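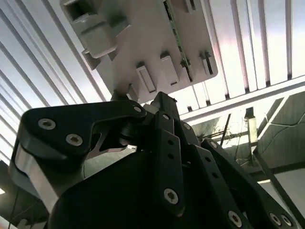

A white plastic housing with its circuit board partly visible. Small electronics will be accepted at both Praltwood drop-off sites.

Praltwood to Accept Small Electronics at Two Drop-Off Sites

The City of Praltwood will begin accepting small household electronics at its two public drop-off sites in May, the Department of Public Works announced on Tuesday. The service will be free to residents and will replace the collection day held each spring in the parking lot of the Lévesque Street ice rink.

Under the new arrangement, residents may bring routers, thermostats, keyboards, cordless phones, chargers, alarm clocks and similar items to the Lévesque Street yard or the Eltton Road transfer station during regular hours. Both sites open at 8 a.m. Proof of address will be required at the gate.

Items will be sorted by city staff and picked up by Zanditz, a recycling contractor that already handles scrap metal for the city. Plastic housings will be separated from circuit boards and wiring at the company's plant, and the materials sold to processors. The city will pay Zanditz $400 for each pickup under a contract that runs for 2 years.

"Residents have asked for some time why they had to keep an old router in the garage until the one Saturday we would take it," said Rhiannon Samuel, director of public works. "We now have the covered space to store these items safely, and we would like people to use it."

The covered space at Eltton Road was completed last fall, after delays related to drainage on the north side of the property. A smaller storage building at Lévesque Street was formerly used for road salt and has been given a new floor and roof.

Loose batteries will be accepted in a separate container. Residents are asked to cover the terminals of lithium batteries with clear tape before arriving and to remove batteries from devices where this can be done without tools. Swollen or damaged batteries should not be placed in the container and must be handed to an attendant. The city's fire marshal, Gervasio Painemal, reviewed the storage plan in the winter and requested wider aisles in both buildings — a change that reduced the number of bins at Lévesque Street but did not affect the opening.

Televisions, large printers and appliances containing refrigerant are not included. These items will continue to be collected from the curb by appointment, and the existing fees will apply. Businesses and landlords clearing rental units may not use the drop-off sites for electronics and should contact a commercial hauler.

The department reminded residents that it does not erase data from any device. Phones, tablets and storage drives should be cleared by their owners before they are dropped off, and items cannot be returned once they have been placed in a bin.

Notices describing the service will be mailed to 4000 households with the next water bill. Printed copies will also be available at the public library and at City Hall, in English and Spanish. Bahman Babaei, who manages the transfer station, will present the list of accepted items at the next public works meeting and take questions from residents.

Questions about the service may be directed to the Department of Public Works during business hours.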